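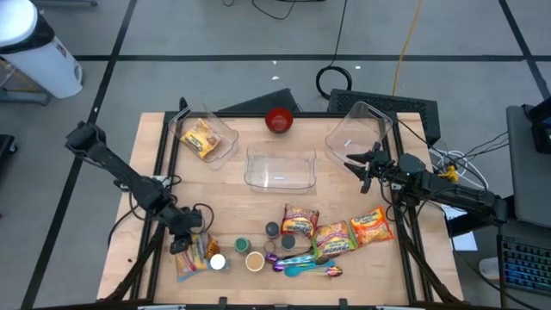
Ramen in clear bins: sort by flavor or just give up?

nel_pantry
Moving the noodles out of the cabinet and into clear plastic containers. One packet in so far. My vote is a bin per flavor, spoons in their own bin, cans wherever they fit.

Wistent34
A bin per flavor means you'll own 9 bins by November. Ask me how I know.

fatima_shabalala
Disagree with Wistent. Mixed bins are how you end up eating shrimp four nights running. Stand the packets up, labels out.

Wistent34
I like shrimp.

nomvula_p
Why are plastic spoons getting prime real estate? Put them in the little red bowl and call it decor.

nel_pantry
The bowl is for eating ramen, Nomvula.

nomvula_p
Then you have one bowl and a storage system. Bold.

fatima_shabalala
Lids or no lids on the bins? Mine went stale without.

nel_pantry
No lids. They won't last long enough to go stale.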